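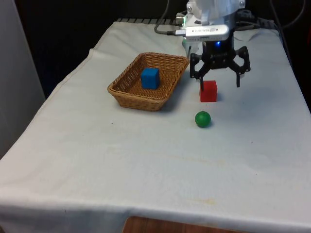 My first job at Trasix was to sit on a stool and press the space bar every time the arm dropped something. Two weeks in, I'd pressed it 551 times and my mother had started telling people I worked in robotics!

The dream upstairs was laundry. Plendusico (that was the product, don't ask me who picked it) would fold your towels, clear your kids' toys and restock a shop shelf before you came down for coffee. Downstairs we had blocks, a ball and a basket, and on a good afternoon it got 80 out of 100 into the basket. My nephew does better, and he's three.

Still, I got fond of it. It would hover over a block with its fingers wide open, like my dad deciding on a donut, and I'd catch myself whispering "go on, go on" with my thumb off the bar.

One night in May I stayed late, way past nine, and ran it until I was too sleepy to care. Try 276 was the ball. Down it came, a little crooked, and up went the ball, over the rim and in.

I clapped, all by myself in there. Then I went home, where the towels had been sitting in the dryer for two days, and I folded every single one.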